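**Finger pad wear on wrist-cam cell, bench 3 – retension or replace?**

**pornix_bench** wrote (Sun 22 July):

Looking for a second opinion on finger pads. The cell is a single arm on a wooden bench at the Stornby shop, two-finger gripper, wrist camera looking down past the fingers. The job is cloth handling, mostly grasping and shifting a piece of beetle-print fabric. Pads are the Whiteley textured type, 662 hours on the current pair. Grip force has been at the same setpoint since commissioning. Wrist camera views with cloth in the fingers:

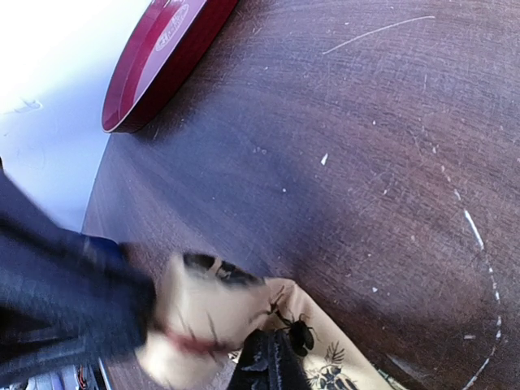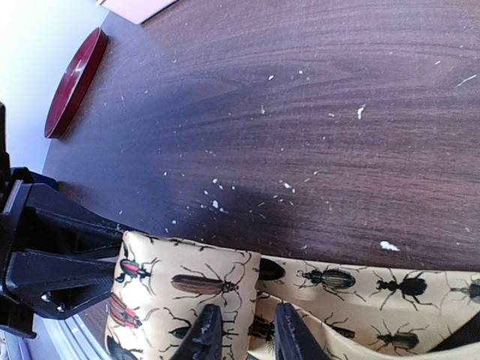

Since Thursday the force trace has a sawtooth in it during the lift segment, first 40 per cent of travel. Position error on the finger drive is within tolerance. I read that as micro-slip at the pad face. The controller has logged 153 slip warnings over 2,000 cycles, no faults. Before I pull the pads, is there anything upstream I should rule out? Replacement pads are not cheap with freight to us and I would like to get to the September service if I can.

---

**greaseline** wrote:

Belt tension first. On the Plelledura drive a slack finger belt gives a sawtooth that looks exactly like slip. The encoder is on the motor side, so position error will not show it.

Power off, isolate, lock out. Pull the rear cover (four M3). Deflect the long run of the belt at mid-span with a spring gauge. You want 2 mm at the force stamped on the inside of the cover. More than 3 mm, retension.

---

**torque_and_a_half** wrote:

Disagree on the order. A slack belt sawtooth has a fixed period tied to tooth pitch. Slip does not. Plot force against finger position instead of time and look at the spacing. Five minutes, no covers off.

Also clean the pads before you measure anything. There are crumbs on the wood in the second shot. Grit on a textured face changes the friction more than a few hundred hours of wear.

---

**greaseline** wrote:

> Plot force against finger position

Fine if the log rate is high enough. The default on that controller is 50 Hz, and at lift speed you will alias it. You would be looking at a period that does not exist.

---

**torque_and_a_half** wrote:

So raise the log rate. It is a parameter, not a hardware change.

---

**pornix_bench** wrote:

Log rate was at default. I raised it to 500 Hz and ran 20 cycles. Spacing is irregular, nothing near tooth pitch. I pulled the cover anyway and measured 2.5 mm, which is inside the limit but further out than I recorded at the last service. Left it alone for now.

Brushed the pads with a dry nylon brush, then a lint-free wipe. A fair bit of fibre came out of the grooves. Vacuumed the bench as well. Next 715 cycles gave 11 warnings.

---

**sump_plug** wrote:

Dry brush only? We use isopropyl on ours at every shift change.

---

**torque_and_a_half** wrote:

Check the compound before copying that. The grey Whiteley pads tolerate isopropyl. The older black ones go hard and glaze over, and then you really do have slip. If there is no part number on the back of the pad, treat it as the older one.

---

**sump_plug** wrote:

Ours are black and have had isopropyl for over a year. No glazing that I can see. I would want a durometer reading before I called it a rule.

---

**torque_and_a_half** wrote:

I have taken readings. Three pads, 12 to 15 points harder than new on Shore A. Different humidity from yours, possibly, but I would not recommend it to someone trying to stretch a pair to September.

---

**greaseline** wrote:

2.5 mm wants noting even if it passes. If it has moved since the last service it will keep moving. Check the idler screw for threadlock. The early units went out without any, and the screw backs off by itself.

On the pads – measure tooth height at the tip and at the root with a depth gauge. Tip wears first because cloth gets picked with the last few millimetres. If the difference is over 0.3 mm, swap the pads left to right and turn them end for end if the mount allows it. Redo the finger zero afterwards or your force setpoint will be off by whatever you changed in pad thickness.

---

**pornix_bench** wrote:

Idler screw had no threadlock. Cleaned it, medium-strength applied, retensioned to 2 mm, left overnight to cure before running.

Tooth height difference is 0.2 mm on one pad and 0.25 mm on the other. Not swapping yet. No part number on either, so staying with the dry brush. Added to the bench sheet:

- dry brush pads, start of shift
- vacuum bench surface, start of shift
- belt deflection, monthly
- tooth height, monthly, swap at 0.3 mm
- finger zero after any pad work

Log rate set to 200 Hz as a compromise, since 500 fills the card in two days.

---

**sump_plug** wrote:

If the card is the limit, log on trigger. Set it to start at grip close and stop at release. You can keep 500 that way.

---

**pornix_bench** wrote:

Did not know the trigger worked on the grip signal. Will try it Monday and post the trace.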